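Ask Me Again When It Can Find the Bowl

4/28/22

My dishwasher is a robot. It takes in dirty plates, follows a program, and gives me back clean ones, and I have never once seen it described as a breakthrough. It does the job in a closed box with a door, and the people who designed it had the good sense to leave the loading to me. I bring this up because I have spent a good part of this spring reading claims about machines that will do the rest, and the loading is always where I get stuck.

The latest batch came from Cuva, which wants to put an arm on wheels in your kitchen, and from Clavano, which wants to put the same sort of arm at the end of a packing line and says homes will follow. Both companies have videos. In Cuva's, a cup goes from a counter to a shelf. The cup is white, the counter is dark, the shelf has nothing else on it. The clip runs 55 seconds and there is a small "2x" in the corner for most of it. I watched it several times, and what I wanted to see was the next cup.

I worked for a while in the back of a grocery distributor, so I have some opinions about picking things up and putting them down. Produce is the part of the job that new people think is easy. You have a case of something round and you have a tray, and you move the one into the other. In your first week you bruise a lot of pears. You squeeze because you're afraid of dropping, and then somebody shows you to cup the fruit and let the weight sit in your palm, and after that you stop thinking about it. A tomato gets a different hand from an orange. No one wrote that down for us. I doubt I could write it down now.

So when people tell me that sorting fruit is a solved problem, I ask which fruit, where, and next to what. On a line with fixed lights and a belt, sure. Machines have been grading oranges by size for a very long time, and they are good at it. Put those same oranges on a plate on a bed, in a room with the sun coming in sideways and a blanket bunched up under everything, and I would like to know what your percentage is.
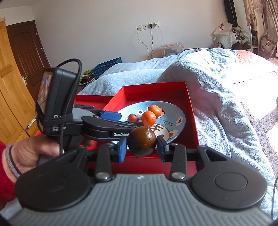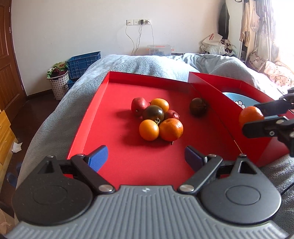 Fruit, a plate, red boxes and a blue blanket, with two grippers at work in each picture.

Look at how much is going on there that has nothing to do with fruit. The blanket is soft, so anything standing on it can tip. One of the fruits is nearly black on its shaded side. There's a plate with a cartoon tiger and flowers on it, sitting in the box where the tangerines are, and to a person it is obvious that the flowers are paint. A cable runs down over the bedding. Two sets of fingers have to share a very small space without knocking into each other. And this is a simple job! It's a handful of fruit and some boxes. A four-year-old would do it for the fun of it and then eat the tangerine.

I will say something for the gripper itself. Two soft pads pressing from either side is a perfectly reasonable way to hold a round thing, and I've worked with people who had worse technique. If you told me the hand was mostly figured out, I would argue for a minute and then let you have it. The hand was never my main complaint. My complaint is about everything upstream of the hand, the part where you look at a heap of stuff and know which piece to take first so the others don't roll.

The people selling these things have an answer, and I want to be fair to it. They say the machines learn by example now. Show them enough fruit going onto enough plates and they will pick up the general idea, the way I did with the pears. Maybe so. I notice, though, that I learned pears in a week and then nobody had to teach me plums. When I asked Clavano's sales office whether a unit that had been taught to pack one kind of jar would handle a different jar, I was told it would need "a short site adaptation." I asked how short. They sent me a brochure.

Then there's the matter of who stands next to it. A plant in Zuletau put two arms in for bin picking, and by the account I was given the arms run fine as long as a person is there to straighten the parts, pull out the odd ones and press the button when something jams. That person used to do the picking. Now the person does the worrying. I don't say that's worse work — my back would have preferred it — but it isn't what the word "automated" suggests, and it should be priced honestly.

The one pitch I half liked came from a small outfit called Lý, whose whole claim is that their machine can clear a table into a tub. It doesn't wash anything or put anything away. It clears one table, slowly, and it stops when it isn't sure. They quoted me 19 minutes for a family dinner. I can do it in four, but I could see a person with bad shoulders wanting it, and I could see a cafeteria wanting it after closing. It's the only company of the bunch that told me what its product can't do before I asked.

I'd like to see more of that. Give me a demo in a room that somebody lives in, with laundry in the basket and the cords hanging wherever they hang. Run it at normal speed. Let me bring the fruit, and let me put one piece off by itself at the far end of the tray. Leave the misses in. If it takes five tries to get a tomato, show all five, because I'll be paying for all five.

Cuva has told me I can come see the kitchen unit in May. I plan to go, and I'm bringing a bag of plums, a wet sponge and the bowl I keep behind the other bowls. Until then I'm keeping my money in the dishwasher, which needs a new bottom rack anyway.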